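3.2 What people drank at their desks

I should say up front that I expected coffee to swamp everything else in the diaries. We had 159 of them from the Nogueira office, and my first guess was that plain water would barely show up.
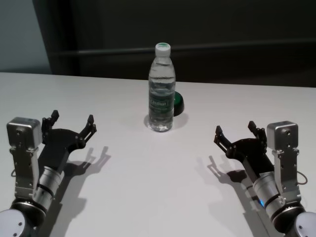 Well, I was wrong about that. Water came up in most diaries, usually before lunch, and people wrote about it with a lot more feeling than I'd planned for! One woman kept a running note on every refill for 16 days (I loved her diary best). Tainá Bastos coded the entries with me, and we argued for a week over whether a sip counts as a drink.
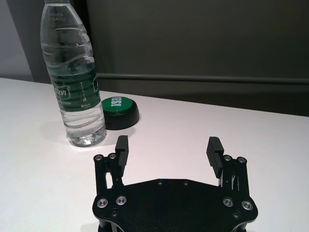 We settled on yes, if the person bothered to write it down. That choice matters for Figure 4, where the morning peak would be a bit flatter under the stricter rule Nanetti used.

Figure 4. Bottled water at a work surface.

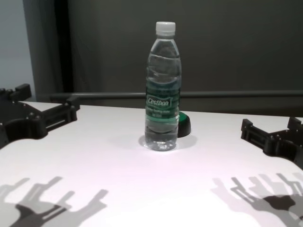 The afternoon is messier. Some 31 people stopped writing after three o'clock – meetings, mostly, going by their exit notes – so I wouldn't lean too hard on the late dip. I tried filling the gaps from the next day's entries and got nearly the same curve, only noisier. Section 3.3 takes up the 18 diaries we left out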